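98 shares
15 comments

The plush shelf at Stitow used to hold bears and rabbits. Now it holds food. Abenezer Wako, who runs the toy store in Bolcombe, moved the bears to the back wall in March of last year and gave the front to fruit, bread and things that come in bottles.

"People pick up a bear and put it down," Wako says. "They pick up a pickle and show it to whoever they came in with."

Most of his stock sells for under $22. Adults buy more of it than children do, usually as a gift, and they like a plush that copies something from their own refrigerator. Condiments do well. A ketchup bottle is a simple shape, and the label does most of the work – if the stitching is good, a red lump becomes ketchup from across the room.
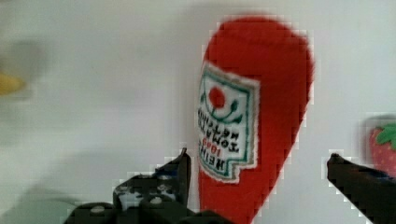

How do you wash a plush toy with an embroidered label?

Use cold water, a little dish soap and a soft cloth, and wipe in the direction of the stitches. Then let it dry flat, away from a heater.

Wako puts the machine washables on a separate rack, each in a pillowcase tied shut. He does not trust dryers. One afternoon on high heat turned a Clatent baguette stiff, and he keeps it under the register to show customers who ask.

Stuffing matters too. A tall toy needs more of it near the base, or it leans. Adugna, a small label he began carrying this winter, sews a pouch of beads into the bottom of each one. Wako ordered 60 and has 22 left.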